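Big day for my shape-sorting project! I've been training Trikari, my little insertion policy, and last night it got 181 out of 199 trials right on the foam tray. A month back I was happy with half that.

The change was tiny. I stopped asking the policy for a full path and let it predict only the next short move, then look again — so a bad guess gets a chance to be fixed before it matters.

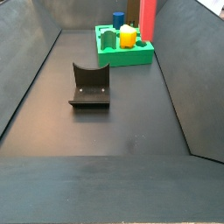
Training used 1,724 demos, and I did throw out 7 where I'd saved the wrong labels (my fault, late night). The misses are mostly pieces that land a bit twisted and jam at the lip of the slot. I want to try a small wiggle on contact next, and I can't wait to run it!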